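Notes for my talk: The bottom of the bin
Theresia Tanner, Kendora, Sillbridge warehouse
2020-08-09 version, please do not print the older one

Slide 1. Title
Say good morning, say my name slowly. Thank Silvan Grabner for the invitation. Mention that I will speak for the first part and Mirjam Mösli will show the labels after the break. Questions are welcome in between, but please loud, the room has a bad echo.

Slide 2. What I want to speak about
Every warehouse has a place where mixed things land. In our house it is the open bin. Returns come in there, also single pieces from broken packs, and articles where the label is missing. We have nearly 400 such bins at Sillbridge. For many years we spoke only of shelves in our meetings. The bins were simply there.
(Pause. Ask who in the room has such bins. Wait for the hands.)

Slide 3. How a bin gets filled
Tell the story from February. We had an order for a customer with small parts, and one piece was missing. The system said the piece is in the house. We searched the shelves for two days. Then Troels Dalsgaard emptied the returns bin on a table, and the piece was lying with the last things to come out. It had been booked in correctly. It was only under everything else.
Do not make it too long. The people like the story but I always lose time here.
Main point: when a thing goes into a bin, the next thing goes on top. The oldest thing is always the most difficult to reach.

Slide 4. Four rules for filling
Read them slowly, they are also on the handout.
Flat things first, and never standing against the wall, because they slide down and then they lie under everything.
Soft bags only in the second layer. A bag on the floor of the bin spreads out and hides what is beside it.
No small part without its own bag or box.
Stop when the floor can no longer be seen. This rule gets always the most discussion. Some colleagues say we lose half of the space. I answer that we did not use this space, we only stored our problems in it.
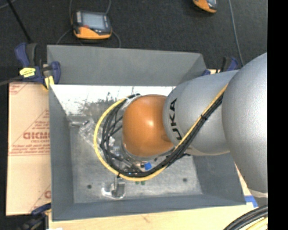 Slide 5. The floor of the bin
I want to stay a moment with the floor, as most people never look at it. A bare metal floor is strong and easy to wipe, but with the time it gets scratches, and then it shines in some places and is dull in others. Under strong light a clear plastic bag on such a floor is hard to find, even with good eyes. Ingeborg Stöckli did a small test with her team. They put the same articles in a bin with a mat and in a bin without. With the mat the people picked with less hesitation. I do not have good numbers for this, so please do not say numbers if somebody asks. Say only that the team wanted to keep the mats.

Slide 6. Mats and walls
The mats we use are called Sisedine, in dark green. They are cut to the size of the floor and they lie flat without glue. Glue is a bad idea, we tried it, and the dirt sticks to the edge.
About the walls: sloping walls help to bring the things to the middle. But long flat articles lean on the slope and stay there. For those we take the straight bins from Steiner. More expensive, and the corners are difficult to clean, but for long articles there is nothing better in our price range.
(If Silvan asks for the price, tell him after the talk.)

Slide 7. Cleaning
Empty the bin completely, every time. A bin that is half emptied is not cleaned.
Dry cloth first, then damp cloth, then let it stand open until the next shift. Labels that stick to the floor must be taken off by hand. No knife! We had deep scratches from the knife, and paper dust collects in them.
Whatever is left over without a label goes in the red tray and gets a note with the date. Not back in the bin. This is a very strong wish of Mirjam and I agree with her.

Slide 8. What we would do differently
We should have started with only two bins and watched them for a month. We changed a whole row at the same time, and then it was not clear if the mats helped or the new filling rules. Also I should have talked earlier with the night shift. They had solved the problem with the small parts already, with simple sandwich boxes.
Show the sandwich box. It is in my blue bag, do not forget to take it out before I begin.

Slide 9. Handover to Mirjam
Say that the handout lies at the door. Break is fifteen minutes. Mirjam needs the long cable for her laptop, Troels has it.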